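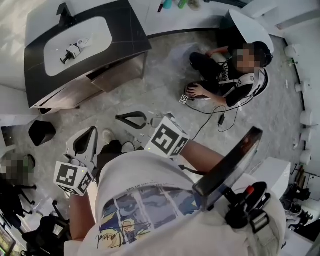 Drawer table with inset tray, wall ledge and concrete floor in the furnished room at Dellavton. Drawer partly open.

Visits > Workshops and makers > Dellavton open day
Filed under: Furniture, Floors, Small Storage

Oct 4, 2026

Dellavton opens its building to the public for one afternoon in October. The front half is a furnished room where finished pieces are put out for use, and the back half is the workshop. The visit was mainly to look at the table with the recessed tray, which they sell as the Prillero, and at the concrete floor, which was redone last winter.

Entry is through the side door. The street door is kept for deliveries and has a ramp that takes up most of the pavement when it is down. Coats go on a rail in the passage. The rail is too close to the fuse cupboard, and the cupboard door hits the first hanger.

The floor

The floor is gray and mottled. The mottling is uneven, with larger patches toward the wall and finer ones in the middle of the room, and it took some time to decide whether it was a finish or the slab itself. Zdzisław Pietrzak, who ran the tour, said it is the slab. Ó Gríofa ground it back and sealed it, and the variation comes from the original pour and from patches where an old partition was taken out. The sealer is a penetrating type with no film on top. Dellavton had asked for a matte result because furniture is judged against the floor, and a shiny one throws light up under the tables.

Joints have been filled flush. I ran a coin along one and could feel the change of material but no step. Near the workshop door there is a hairline crack which has been left alone and marked at both ends in pencil so that any movement will show.

The room is used at floor level as much as at table height. People were sitting on the concrete for part of the afternoon, and it is a cold surface to do that on in October. The heating is overhead. Anyone planning to stay down there for more than a few minutes should bring a mat.

The Prillero

The table is black, with a dark top that has a slight gloss. The gloss is low enough that fingerprints are visible only at an angle. A white tray in the form of a rounded rectangle is set into the top. The corner radius is generous, and a cloth goes round it without catching. The tray lifts out for washing if you press on one short side – there is no finger notch, and two visitors gave up before being shown.

The tray is meant for things that are in use and would otherwise travel across the surface. It does that job. The white base also makes dark parts easy to find, which a black top on its own would not. My reservation is the seam between tray and top. It is narrow, and after a year of crumbs or filings it will need a brush. Pietrzak agreed and said the workshop uses a stiff paintbrush with the bristles cut short.

The drawer sits in the front, with a face in a brownish gray. Next to the black it looks like a part from another piece, and I asked whether it was a substitute. It is the standard color. The explanation was that an all-black front hid the drawer so well that customers did not know there was one.

The runners are from Grukesik, full extension, rated by Dellavton for 5 kg in this size. There is no soft close. A drawer left partly open stays where it is left, on a level floor at least, and does not creep either way. I tried it at three or four positions. It is slightly stiff over the last stretch before closing, which Pietrzak put down to a new seal strip. The strip keeps dust out of the drawer and is glued in a groove, so it can be replaced with a knife and patience.

Height is 70 cm. For a seated adult in an ordinary chair that is on the low side. It was chosen so that the tray can be looked into from a sitting position, and the taller version was dropped after a short run.

The wall ledge

Behind the table runs a white counter-height ledge along the wall. On the day it had bottles standing on it, a teal one, a green one and a pale beige one among them, and they were a fair test of its depth. Bottles of that sort can stand there without overhanging. A large mixing bowl could not. Dellavton does not offer the ledge as a product but will quote for it together with a table.

The fixing is concealed. In the workshop there was a cut sample showing a steel angle let into the back edge, with screws at 200 mm spacing. That is closer than I would have specified. The wall behind is old block of mixed quality, and the close spacing allows for some of the fixings holding badly.

Seating

One of the chairs in the room is white, with a curved backrest. The curve meets the back fairly low, and the upper part of the back gets no support. For a short task this is fine. I would not choose one for an evening. The feet have felt pads, already gray from the concrete, and these are sold as spares at the desk.

The workshop

The back half was shown in groups and the visit was brief. Tops are cut at the far end and finished in a closed booth, which we saw only through the window. Tray blanks arrive molded and are trimmed on site. Each tray is fitted to its own opening and both are marked on the underside, so trays are not interchangeable between tables. Anyone who damages one has to send the measurements, and replacement takes around 2 weeks.

Offcuts are stored upright by thickness in a rack by the rear door. They can be bought, cash only. I took one piece of black top material home to check how it marks. Ballpoint came off with a damp cloth. Permanent marker left a faint shadow after alcohol, visible only under a desk lamp. A ceramic mug dragged across it dry did leave a line.

Practical points

Parking is in the yard until it fills, and then on the road behind. The tour has no fixed start and sets off when enough people are standing at the workshop door. There is a kettle in the passage. Printed sheets with dimensions were available for the Prillero but the sheet gives the outside size of the drawer only. The inside is shallower than the face suggests, and it is worth taking a tape measure.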